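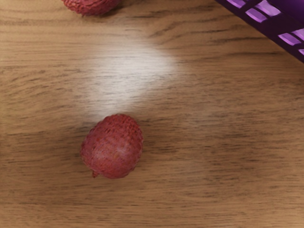 Do I need a real arm on my bench before I can start programming one?

You can get most of the way with a simulator and a free evening, and the simulator won't drop a motor on your foot. Buy the arm when your code has stopped doing things that would frighten you in person.

With that settled, on to the Quintela workshop's arm, known on the shared drive as Grornano. Members who have been asking since spring when it will move can have the official answer: it moves beautifully, provided you look at the monitor. The physical one has a base, a shoulder and an elbow that holds opinions.

The job we picked is moving fruit into a basket. We went with lychees. Apples were proposed and voted down as too easy, by people who had not yet tried apples. A lychee is small, bumpy and not quite round, so a grip that looks fine from one side can be hopeless from the other. The rendered table has a wood grain with a few swirls in it, and the early detector was very fond of swirls. It also took an interest in the glare on the tabletop. We could have switched the light off in the settings, but the workshop has a lamp right over the bench and we'd only have met the same trouble later, with real juice involved.

Progress since the last issue: we ran 1,994 simulated picks on the overhead view and 682 ended with the fruit in the purple basket. That is a poor score for a robot and a pretty good one for us. Most of the misses came from the approach angle. The wrist lined itself up with the table edge and paid no attention to which way the fruit was leaning, so the fingers closed on the narrow end and squirted it sideways. The new version works out the long axis first. It is slower, and it has stopped attacking the stem.

On the hardware side, the Jilix driver board is in and the Fornelon gearbox is back out. It ran for almost 800 cycles on the test stand and then began to make a noise like a spoon in a garbage disposal. We have 2 spares, one of which is the one that made the noise before that. If you own a gear puller and are willing to be parted from it, please leave it on the shelf by the drill press with your name on it.

The simulation files are in the shared folder under "fruit". Please don't save over the basket model again. It took an evening to get the holes back.

Posted 2021-10-27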